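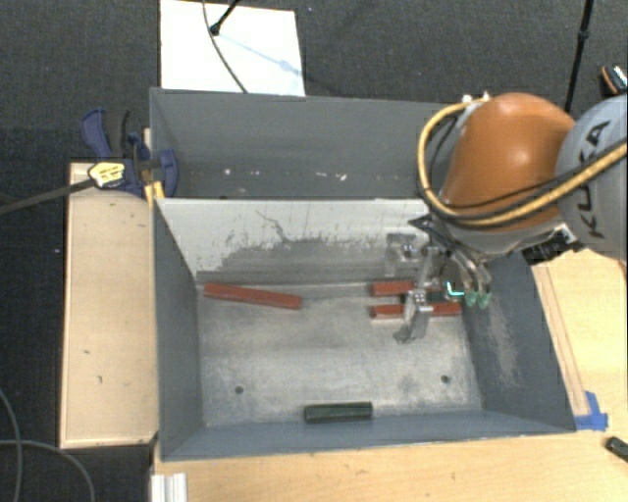

积木与料盒组
所属部门:Ilteo 教具租借部

首页 > 关于我们 > 各组介绍 > 积木与料盒组

积木与料盒组负责 Ilteo 全部条形积木的收货、分拣、清洁、配套和出库。幼儿园、小学和课后托管班从我们这里借走的每一套积木,出门前和回来后都要经过本组的工作间。教具租借部另有拼图组、布艺组和图书组,各组的介绍请从左侧栏目进入。

我们做什么

本组目前管理三个系列。

Erberg 系列是长条积木,颜色以红和深绿为主,借出量最大。老师多用它来搭围栏、桥面和铁轨,也有班级拿来做长短比较。

Gilchrist 系列是短条和方块混装,适合年龄小一些的班级。这个系列的件比较零碎,回库时缺件也最多。

Zindel 系列是配件,包括连接片、底板和收纳袋,一般随前两个系列一起借出,也可以单独申请。

三个系列加起来,常年在外流转的有500套左右。学期中间大部分在学校手里,假期集中回库,所以我们最忙的时候是七月。那段时间不接受临时加单,请各校提前安排。

工作间

工作间在教具租借部一楼,进门左手边。地面铺深灰色地毯,台面是浅木色的。地毯是搬进来第二年铺的,原先是地砖,积木掉下去声音很大,隔壁图书组提过几次意见。铺完以后安静多了,缺点是小件掉在深灰色地毯上不容易看见,尤其是深绿色的。现在每天收工前要沿着台面走一圈,把地上的件捡回来,归到“待查”盒里,第二天再分。

分拣用的是灰色长方形料盒,一前一后挨着放。前盒放正在处理的件,后盒备用。料盒用得久了,盒底磨出了深浅不一的印子,有发白的地方,也有擦不掉的暗斑。这些印子不影响使用,我们也就没有换。要换的是盒壁变形或者边口有毛刺的,发现以后贴黄色标签,放到门口的架子上等行政统一处理。

台面上不放水杯,不放食物。纸箱拆开以后当场压平,送到后门。

一套积木回库以后

学校寄回或者送回的箱子先放在收货区,核对单号,拆箱。箱内应当有借用单的回执联,没有回执联的先放一边,由当班的人打电话问。

拆箱后整套倒进前盒,把积木摊开,不要堆着。第一遍看颜色,红的和深绿的分开;第二遍看长短;第三遍看有没有损坏。三遍分开做,比一遍看三样要快。这个顺序是试过以后定下来的,以前是先看损坏,结果两种颜色混在一起时,深色件上的裂纹经常漏掉。

看损坏时主要看两头。条形积木磕碰多半在端头,中间一段很少出问题。端头缺角的直接退出,不修补。表面有划痕但不扎手的可以继续用。被彩笔画过的先清洁,清洁后颜色还在的,降为“教师备用件”,不再进学生套装。

清洁用温水和中性清洁剂,用布擦,不浸泡。擦完横放在晾架上,件与件之间留空。没有晾透的不装盒。梅雨季节晾的时间要长,出库会顺延一天,届时会在借用页面上方挂通知。

清洁以后进入配套。Erberg 系列的标准套装每种颜色各10根,放在一个盒里,红的在一侧,深绿的在另一侧,都顺着盒子的长边放。装好以后由另一个人复核,复核的人和装盒的人不能是同一个。复核单一式两联,一联随箱,一联留底。

配套时缺件的,从补件柜里取,取一件登记一件。补件柜的钥匙在组长处。

人员

本组组长是 Aravind Hegde。他最早在仓库做收货,后来调到积木这边,现在的分拣顺序和复核单都是他主持改的。对外的借用协调、缺件赔付和新系列试用也由他负责。

组里其他同事按早班和午后班轮换。早班主要做拆箱和分拣,午后班主要做清洁、配套和装箱。新同事入组先跟早班,认件认熟了再排进轮换。认件的办法很简单:把三个系列混在一盒里,分开,再混,再分,直到不用翻对照卡为止。对照卡挂在工作间墙上,Gilchrist 的短条有两种长度很接近,拿不准的时候还是要比一下。

每周一上午开组会,时间不长,在工作间里站着开。内容一般是上周缺件的情况、本周出库的学校、晾架和料盒有没有要报修的。

我们的由来

Ilteo 最初只做图书租借,积木是后来加进来的。第一批积木是一所停办的幼儿园转给我们的,没有分过类,装在13个大小不同的纸箱里,红的、绿的、长的、短的都在一起,还夹着蜡笔和几张识字卡片。当时没有专门的人手,由图书组的同事利用下午的时间慢慢分,分出来能用的编成了最早的几套,借给附近的托管班。

借的学校多了以后,图书组忙不过来,教具租借部就把积木单独划出来,成立了现在这个组。组名里的“料盒”两个字是后加的。当时各组的料盒都归行政保管,借来借去经常对不上数,部里索性把全部料盒交给本组管,名字也跟着改了。所以拼图组和布艺组要用料盒,也是到我们这里登记。

最早那批积木现在还有一部分在用,编在教师备用件里。外观旧一些,长度和现在的 Erberg 系列略有出入,不能混搭,借用时请留意箱上的标签。

给借用学校的说明

申请。请在借用页面填写系列、套数、使用班级和希望送达的日期。至少提前10天提交。同一学校同一学期可以申请多次,上一批没有归还的不影响下一批申请,但总数不超过该校的额度。额度在学校账户页面可以查到。

签收。收到后请当场开箱,按箱内清单点一遍。数量不对的,请在3天内告诉我们,我们补寄,不收费用。超过时间再提出的,按使用期间缺件处理。

使用。请不要让积木长时间泡水,不要放在暖气片上。班级自己要贴标签的,请贴在收纳袋上,不要贴在积木上,胶印很难清干净。需要在沙池里使用的,请提前说明,我们会发教师备用件。

归还。归还前不必清洗,把沙土抖掉就可以。颜色不用分,长短也不用分,装进原来的箱子即可。有些班级把收拾积木当作课堂活动,由孩子按颜色装好再还回来,这样很好,我们收到后仍会照流程重新分一遍。发现箱子里有不属于积木的东西,比如发卡、钥匙、小玩具,我们会保留到学期末,学校可以来电询问。

缺件。每套允许少量缺件,在允许范围内的不收费。超出的按件计,价格见借用协议附表。找回来以后再寄给我们的,已经收取的费用退回学校账户。

常有人问到的几件事

能不能只要一种颜色?可以,在备注里写明,但需要等配套,时间会比标准套装长。

能不能买?本组只管租借,不出售。想购买同类积木的学校请联系 Ilteo 的销售同事,联系方式在“联系我们”页面。

能不能来工作间参观?学校老师可以预约,每次人数不要太多,下午来比较合适。工作间里请不要从料盒中取件,正在分拣的积木挪动以后要重新核对。带班级来的,请先与组长商量。

淘汰下来的积木怎么处理?缺角和开裂的不再外借,也不转赠,由部里统一送走。有划痕但还完整的,每学年末会列一份清单,合作学校可以申领,自取,不负责送货。

料盒能不能一起借?灰色料盒不外借。学校需要收纳用具的,可以在申请时勾选 Zindel 收纳袋。

联系本组

借用、缺件、赔付方面的问题,请通过学校账户内的留言功能联系我们,工作日内回复。急件请打教具租借部总机,转积木与料盒组。午休时间电话可能没有人接,请稍后再拨。

送还积木请走后门收货口,前台不代收。

相关页面:借用协议与附表 | 各系列清单下载 | 拼图组 | 布艺组 | 图书组 | 联系我们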